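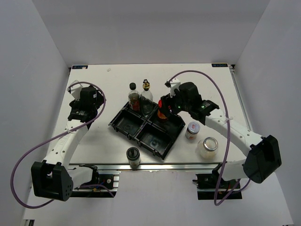

Mitra Esfahani asked at the morning handover whether the right arm should have been allowed to run again before the grip fault was explained. Her objection is recorded at the start of this entry, as she requested.

Workcells > Granddale > Notebook > November

Entry opened Saturday, 8:33 a.m.
Task: bottle handling, divided tray, two arms

Fault as observed

During the bottle transfer sequence the right gripper reported a closed grip and began its lift while the bottle was still in the tray compartment. The bottle slipped from the fingers and tipped against the partition. There was no breakage and no injury. The controller raised no alarm, and Nima Hosseinzadeh stopped the cell by hand.

The log shows the same early grip report in 2 of 28 cycles. Both were on the right arm. The left arm was parked during each of them and is not considered further in this entry.

Checks carried out

1. Power was isolated and the fingers were moved by hand through full travel. No binding was felt.

2. The force threshold was compared with the value on the Farahani setup sheet. The stored value was lower than the sheet - it appears to have been reset when the Eltov controller software was reloaded. The sheet value was restored.

3. The gripper was opened over bare table, clear of all containers, and the finger surfaces were looked over. Pale scuffs and scratches are present along the top edge of one finger, mostly near the tip. The other finger shows only a few faint ones.

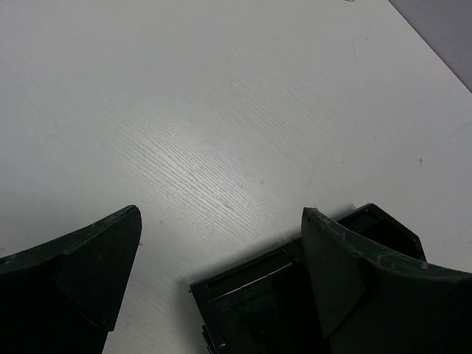
4. The empty gripper was closed and opened 8 times at reduced speed. No early report was seen. This does not clear the fault, as no bottle was held.

Status

The cause is not confirmed. The low threshold is the likely source, but finger wear has not been ruled out. Glass containers are not to be lifted by the right arm until Banafsheh Ahmadpour has signed off the threshold change. Anyone entering the cell is to isolate power first - the stop button alone is not sufficient.

Outstanding: replacement fingers to be requested from Mendano. Log extract to Nasrin Bagheri.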